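Ticket 1852 - Bench oven 2, sponge layers sinking in the middle
Status: closed
Site: Trivdale test kitchen
Opened: 23rd March

Reported: Ruddock vanilla sponge comes out domed at the edge and sunken in the center. Same batter is fine in oven 1. Both ovens set to 350, middle rack, 30 minutes.

Checked first: baking powder is in date. Batter weighed at 200 g per pan, pans the same size. No change.

Checked next: rack thermometer in oven 2, empty, after a full preheat. Dial said 350, thermometer read well under. Moved it to the other shelf - same result. Door seal looked worn at the lower hinge side.

Tried: turned the dial up to make up the difference. Center rose but the tops browned too fast. Not a fix.

Fix: new door seal from Pirnach, then reset the dial against the thermometer. Baked two layers with 100 g sugar each, per the Ruddock card. Both level, skewer clean.

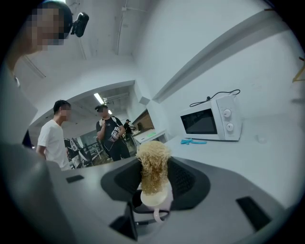
Grarkumley Baking Club - Kitchen Equipment Desk

Follow-up: please leave the thermometer on the middle rack of oven 2. If it drifts again, reopen this ticket and don't start a new one. Next seal check for both ovens is in September. Oven 1 was not adjusted.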